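2021-03-01, gripper comparison, bin liner task. Himow fingers on both arms, Purport controller, force limit at 5 N. Remzi Taşdemir wants the same settings kept for the Simanjuntak set.
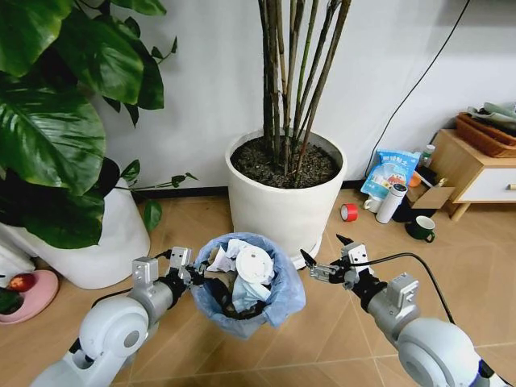
Cable slack at the wrist still bothers me — check the clips before the next block. Log so far is 177 grasps on the rim, 59 of them marked as slips.

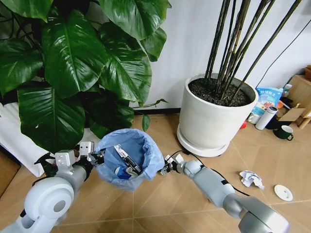
Do we need to re-zero after swapping fingers?
Every time, both arms, and write the offset in the log.

Thin film is the hard part. Try softer pads in March.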